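Local news | Shops and trade

Cap maker moves sorting into bigger room at Bustent yard

2023-07-20

Cap maker Ristik has moved its returns and sorting work out of the back of its shop and into a larger unit at the Bustent yard, giving the firm its first separate room for checking stock before it goes back on sale.

The unit, which was let to a carpet business until December, covers 655 square feet. Ristik has put down a smooth grey floor and brought in wooden tables for the sorting. Caps sent back by customers are looked over, brushed where needed and placed in clear plastic bins according to colour.

Plain beige and tan caps make up most of what comes back, the firm said, largely because buyers find the shade differs from what they saw on their screens. Patterned caps are returned less often.

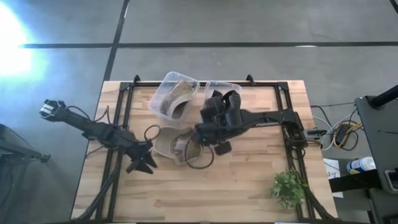 A beige cap on the sorting table at Bustent, with two clear bins at the far side.

Ristik handles over 800 returned caps in a busy month. Under the old arrangement they were kept in sacks under the shop stairs and sorted after closing time. The firm said caps were often creased by the time they were dealt with, and some had to be sold off cheaply.

Caps that cannot be sold as new will go to Plemumo, the clothing exchange on the ground floor, which sells them for £3 each. Badly worn ones are cut up for peaks and linings.

The shop itself stays where it is, next to the Bouazza bakery, and its opening hours are unchanged. Customers can still hand returns in at the till — they do not need to go to the yard, which has no public counter and only 4 parking spaces.

Comments (3)

hillside_jen
Sent two back last spring and waited ages for the refund. Hope this speeds things up.

Marrow
Is the exchange open on Sundays now? The sign on the door still has the old times.

tealady
Agree about the colours. My "sand" one was nearly pink.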